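Filed under: Talks, Planner Printables

Okay, slide two, and hi to everyone from the Sorkcombe group! I drew 30 little icons for the July sheet – suns, lemons, tiny envelopes – and yes, I printed them all on matte paper first.
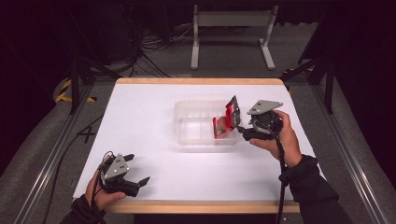 Qiuyue Long wrote to me that matte smudges the second her gel pen touches it, and could I please try glossy. So I did! Glossy looks lovely but you can't write on it, so I'm keeping matte for the boxes.

Pause, pass the sheets along.

Recent posts
Washi strips for July
Free 365 day tracker

© Tesex Paper | Back to top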